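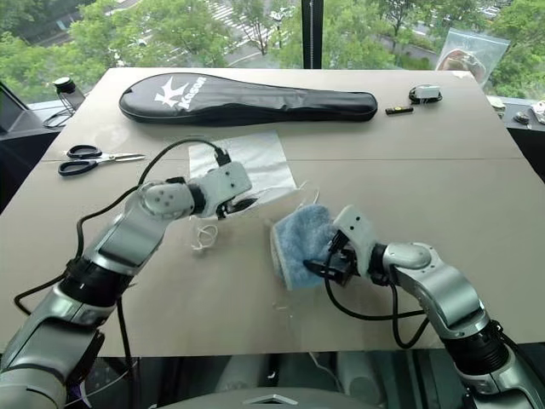 Light-blue cloth, right gripper.

My second year of reading aloud

In June I finished the second year of a habit which I started when I came to Gonport for my master's degree. Every morning before class I read one page of academic English aloud, and then I close the book and write down what I remember of it, in my own sentences. I wrote about it here once, very shortly, and I promised a longer report. I am slow with promises.

When I arrived, my reading was good and my writing was also, I believed, good. In school in Firkanholm we had many grammar tests and I liked them. Then my first paper came back from the writing center with a lot of green ink, and almost none of it was about grammar. The comments said things like "who is doing this?" and "how sure are you?" and, three times on the same page, "link?" I did not understand the last one. I thought they wanted a web address.

What they wanted was that one sentence should take something from the sentence before it. In my first language we can put two facts next to each other and the reader makes the connection. It is even a little impolite to explain it. In English the reader waits for you to do the work, and if you don't, he thinks you have no argument. I understood this rule in one afternoon, but to do it in my own text took me the rest of the year.

So the page in the morning. I choose articles from my own field, mostly about second language reading. The first months I took anything, and this was a mistake, as some articles are written so badly that you should not have them in your mouth. Now I keep a list in Hinier with the ones I trust. There are some 400 pages on the list and I go around it again and again.

The reading aloud takes 5 minutes. The writing takes longer. I do not look at the page until I am finished, then I compare. At the beginning I compared words, and I was proud when I had the same words as the author. Later I began to compare only the starts of the sentences. Here is what I saw: the author starts with "This difference" or "Such readers" or "The second group," and I start with a completely new noun every time. My paragraphs were like a row of people who have not been introduced to each other.

I also collected verbs. "Suggest," "indicate," "point to," "argue," "claim." In my dictionary they are almost the same word. In a literature review they are very different, and "claim" can sound as if you don't believe the person. I had used "claim" for my own supervisor's article in a paper that I gave to my own supervisor. She underlined it and wrote a small question mark.

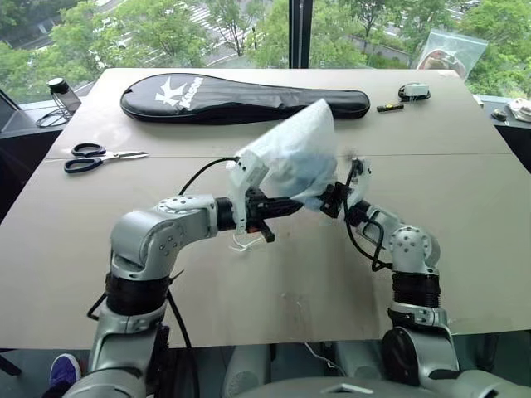
A reader wrote to me after the short post that reading aloud is a waste of time for a writer, that the ear learns rhythm and the hand learns nothing from it, and that I would get more from copying the pages by hand. I have thought about this comment a lot. I even tried it for a month last winter. My handwriting became nicer. But when I copy, I go to sleep inside, and I can reach the bottom of the page without one idea what it said. Maybe for another person it works well. The comment is right about one thing, which is that without the writing part the reading aloud gives very little. On the days when I had no time to write, I remembered nothing by lunch.

There was also the question of the word limit. For my conference abstract (a small student conference in Haverford, in a very cold room) the limit was 1,000 words, and I was sure that I needed them all. My draft had 90 more than allowed. I read it aloud, as if it was somebody else's page, and I heard that I said the aim of the study four times. Four! Each time with a different verb, because I was so happy with my collection. I took out two of them and everything fitted.

I still make mistakes with articles, "a" and "the," and probably you have found some already. The writing center told me to leave this for the end, so I correct it last and I miss a few. Prepositions are also bad on tired days.

For the third year I want to change the pages. I will take book reviews, where the author must be polite and say that the book is weak in chapter six. I can't do this in English yet. If you know reviews that are well written, in any field of language study, please leave the title in the comments and I will put it on the list.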